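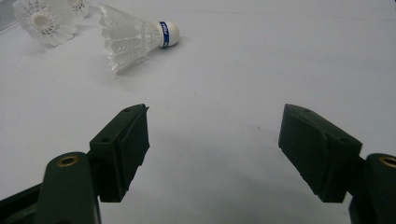

Ticket: Court booking, members charged but no slot held
Opened by: Consuelo Villaseñor, front desk, Jurkow Sports Hall
Opened: 19 October 2022
Product: Notum Bookings, desktop + member app
Priority: High (changed from Normal by C. Villaseñor)
Status: Closed

Consuelo Villaseñor, 8:12 am
Evening badminton courts not holding. Member picks a court in the app, pays, gets the email, then the slot goes back to green and somebody else takes it. Had two groups on court 3 last night both with a confirmation. Both paid. Neither happy. Mornings look fine so far. Squash is fine. Need this fixed before 5, that's when the league people start coming in.

Baltazar Esquivel, Notum Support, 8:40 am
Hi Consuelo, thanks for the report. Can you send:
Booking numbers for the two court 3 groups
Which browser the desk uses
Whether anyone changed the court settings lately
Also please try logging out and back in on the desk computer.

Consuelo Villaseñor, 8:51 am
Logged out and in. Same. Chrome, but it's not the desk computer, members are doing this at home on thier phones. Booking numbers sent by email, they won't paste in here for some reason, the box eats the second one. Nobody changed settings that I know of. Macario might have, he does the price list.

Baltazar Esquivel, 9:26 am
Got the email. Both bookings show as paid and then "released: hold expired". So the system thinks the payment came in after the hold ran out. Your hold time on evening badminton is set to 40 seconds. Squash is on the default, 10 minutes. Do you know why it's different?

Consuelo Villaseñor, 9:31 am
No idea. 40 seconds is nuts, it takes longer than that to find your card. Asking Macario.

Macario Trujillo, 10:05 am
Not on purpose. I was in there yesterday afternoon putting in the winter rate for evening badminton. There's a box that says Hold and a box that says Slot right under it. I typed 40 for the slot length, we do 40 minute slots after 6. Must have hit the wrong box. It doesn't say minutes or seconds on either one by the way.
Changed Hold back to 600 just now. Slot is 40. Please check.

Consuelo Villaseñor, 10:22 am
Tested with my own card. Booked court 2 at 7:20 pm, waited two minutes on the payment page, paid, slot stayed red. Good. Canceled it, refund says pending.
BUT the door code didn't come. Members get a code for the side door after 6 when the desk is closed. Email has a blank where the code goes.

Baltazar Esquivel, 10:48 am
Codes come from the Trorketti door box, we only pass them along. Log on our side says "499 no response" on every request after 10:05. Saving the rate page makes our system ask the door box for a new list, and it looks like yours never answered. Can someone power the box off and on? Leave it off a full minute.

Consuelo Villaseñor, 10:50 am
It's in the cupboard behind the racket shelves. Need Fulgencio for the key.

Fulgencio Lozano, 11:37 am
Box restarted. Light was orange, now green. Network cable was half out, pushed it in till it clicked. Door opens with my fob.

Consuelo Villaseñor, 11:49 am
Booked again, court 2, same time. Code came through in the email. Walked round and tried it, side door opened. Canceled again.

Baltazar Esquivel, 12:15 pm
Great. Remaining item is refunds. I ran a report on evening badminton from yesterday afternoon to 10:05 today and found 18 bookings paid and then released. List sent to Consuelo and to your accounts contact. We can't refund from our end, it has to be approved in your payments tab. Tick all, then Approve.

Odette Hervieu, Accounts, 1:30 pm
Approved. One failed, card expired, I will call the member. Total matches the bank page.
Can the court 3 people get a free game, they have both written to me.

Consuelo Villaseñor, 1:34 pm
Yes, did it already, credit is on both accounts. Put a note on the app home screen too, anyone booked tonight should check the slot still shows under My Courts.

Baltazar Esquivel, 1:58 pm
I've passed on a request to show the units next to Hold and Slot. No date for that yet. Until then, Hold is in seconds and Slot is in minutes. OK to close?

Macario Trujillo, 2:03 pm
Wrote it on a sticky note on the monitor. Sorry all.

Consuelo Villaseñor, 6:41 pm
League in, all courts right, no doubles. Close it. Code box in the email is still in tiny gray text, will open a seperate ticket for that.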